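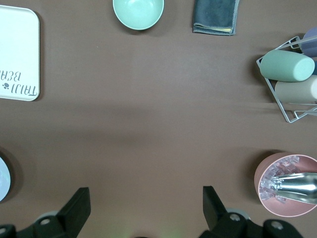
Unit 7: Can It Do the Dishes Yet?

Short version for those skimming before the quiz: sort of, slowly, and please don't use the good china.

Vendors like to quote success rates, so let's start there. In the Perness trials an arm was asked to put one cup on a rack 1,754 times. It managed nearly 1,000. A teenager with those numbers would be spoken to.

Look at what the chore asks for. A cup on its side has a closed end and an open end, and only one is easy to grab by the rim. A folded towel has no fixed shape at all. Ice is slippery, and it clumps. You handle all of this while thinking about lunch.

Terms to know: grasp, regrasp, recovery. Recovery means what happens after the drop. In the Moradi system, it means a person walks over.
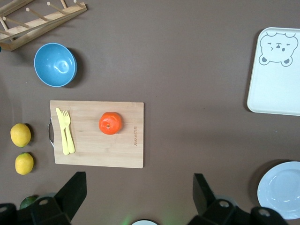

Fig. 7.2. Clearing a cutting board: knife, fork, tangerine. Where would you start?

Most of you will say the tangerine. It's round, it's bright, and a two-finger gripper can close on it from almost any side. It can also roll. The fork lies flat and slightly overlaps the knife, so a careless grab may bring up both.

Shop floors have it easier. At the Jerik plant the same part arrives in the same spot all shift, and the robot looks like a genius. Move the bin 50 millimeters and see.

Reading: Lakisach handout, first half. Bring one chore from home and list every step, including the ones you think don't count.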